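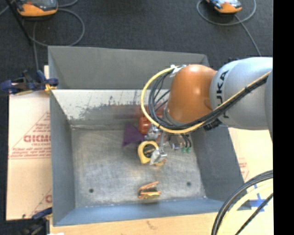 4.2 Picking from a shared bin

Sorting mixed items out of a bin is routine work in any repair shop, and it remains hard for machines. We ran 3726 pick attempts at the Ollitport site, using two grippers and a time limit of 700 seconds per bin.

Figure 2. Bin picking with a KUKA arm. The gripper is at the tape measure; a piece of purple fabric lies behind it.

Rigid items with a clear outline gave the planner little trouble. Fabric was slower, and small parts lying flat on the metal floor were often missed on the first try. Chauke and Dlamini report a similar gap for kitchen drawers. We do not consider the task ready for unattended use.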